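## Section 2: Setting up your Plullum label printer

Okay, printer's out of the box! Before you plug anything in, find it a flat spot with room behind the roll door (I shoved mine against a wall the first time and had to drag it all back out).

1. Peel the orange tape off the roll door.
2. Drop in the label roll, printed side up.
3. Close the door until it clicks on both sides.
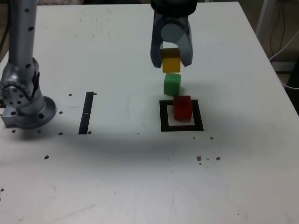
*White tabletop with a few scuffs.*

**Note:** The starter roll holds 188 labels. It goes faster than you'd think, so order a spare from Solby early.

4. Plug in the power cord, then the USB cable.
5. Hold the feed button until one blank label comes out.
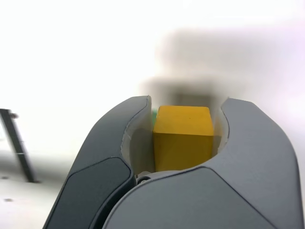 Color tags are my favorite part of the Cotameck software, and I'd set them up before you print a single thing. Open Settings, choose Tags, and give each kind of stock its own color. I started with yellow, the same as the cube up there, for anything that's ready to ship, and then I got carried away and made far too many!

6. Type a short test name and hit Print.
7. If the text sits too low, move the Offset slider up 2 notches and print again.

**Caution:** Don't pull on a label while it's still feeding. You'll bend the guide, and it's a pain to straighten. 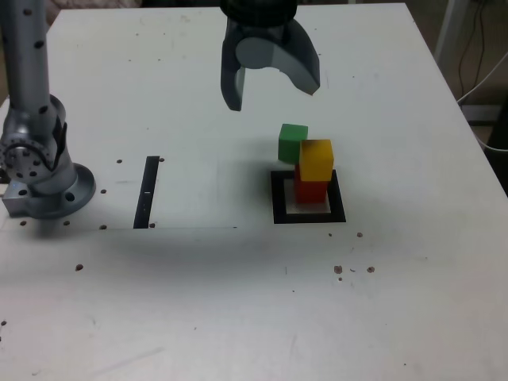

*Three blocks, stacked.*

8. Set your first item number. Mine starts at 3,002 so it won't clash with my old handwritten tags.
9. Save the layout under a name you'll remember in April when you come back to it.

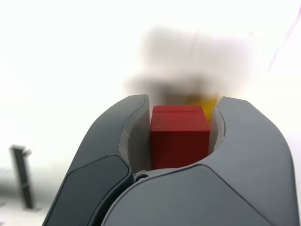 Sivaprasad Sastry wrote to me that step 7 only worked for him after he'd turned off Auto Fit, so try that if your slider is grayed out. He also wipes the print head with every new roll, and I've started doing the same.

10. Turn Auto Fit back on once your test label looks right.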